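Kanden Street hall basket table returns, with rules

2020-07-22

The basket table is back at the Kanden Street hall, three months after it was packed into the storeroom and left under a stack of badminton nets. It reopened last night with a white cloth, a fresh page in the notebook and more regulations than a suburban swimming pool.

For anyone who moved into the neighbourhood after it went away, the principle is simple enough. You bring a small household thing you no longer want and put it in the giving basket. Somebody else decides they want it. What has grown up around this principle over the years is a good deal less simple, and most of it is now typed on a sheet taped inside the hall door.

Hamdia Chala typed the sheet. She has looked after the table since it was a card table, and she would like it known that the new rules are the old rules, written down for people who claimed not to have heard them.

"Everyone knew you couldn't leave a fondue set," she said. "They left it anyway, and then they looked at me as if I'd invented the law that evening."

The fondue set, readers may recall, spent most of last winter going home with one family and coming back with another. It was last seen in June in the window of the Tsegaye Street charity shop, missing its forks.

Under the typed rules, whatever goes into the giving basket has to fit inside it with nothing poking over the rim. Candles must have some candle left. Cables are banned outright, after the business with the printer leads. Jigsaws are accepted if the giver signs the notebook to say every piece is in the box, a clause that has already cut the supply of jigsaws to zero.

Then there is the matter of the baskets themselves. The hall used plastic tubs until they cracked, and the replacements are wicker, bought second-hand from the Vesum bakery when it gave up displaying its rolls in anything but steel. Chala paid 18 dollars for the lot and carried them home on the bus. There was some feeling that wicker was putting on airs. Amanuel Nigatu, who lives across the road and has opinions on most of what goes into the hall, thought the tubs had been perfectly good.

"You could hose a tub," he said.

He has since come round far enough to lend the cloth, on the understanding that it is his good one and that nobody is to put a coffee on it.

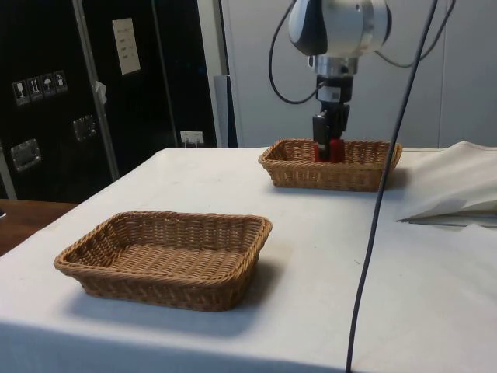 How the swapping works

Two baskets go on the table. The one at the back is for giving and the one at the front is for holding, meaning things a neighbour has spoken for and will fetch before closing. An empty holding basket means everything is up for grabs. A full one means you should have come earlier, and Chala will tell you so.

Holding is where most of the arguments start. A thing can be held for one evening only. It cannot be held on behalf of a cousin, or until payday, or until you have measured the shelf. Last year a neighbour held the same teapot for six evenings running while she made up her mind about the spout. The clause dealing with this is in capital letters.

Clothing goes on the rack by the door, books go to the library cart in the porch, and anything that needs a plug goes back home with whoever brought it. Food is welcome on the kitchen counter if it is sealed and in date, although lemons are exempt from the sealing requirement, lemons being the one thing this neighbourhood will never run out of.

A proposal from Nigatu to allow larger items on a separate mat was discussed at some length and turned down. He had a particular larger item in mind. It is an exercise bike.

The hall has also looked at moving the whole thing online. A listings service called Drondent was tried for a fortnight, and in that time attracted one offer of a lampshade and a long dispute over the colour of the lampshade. Chala printed out the dispute and filed it with the notebook. Paper notices will continue, and the next run of 3000 flyers is at the printer's, which struck several people as a lot of flyers for a street of this length. The price per sheet came down sharply at that quantity, according to Chala, and the backs can be used for shopping lists.

The table is open on the first two evenings of each month, from six until Chala wants her tea. Bring your own bag. Entry is by the side door while the front step is being repaired, and the handle has to be lifted before it will turn. Anything left in either basket at closing goes to the charity shop the next morning, with the exception of the cloth, which goes back across the road to Nigatu, folded the way he showed everyone.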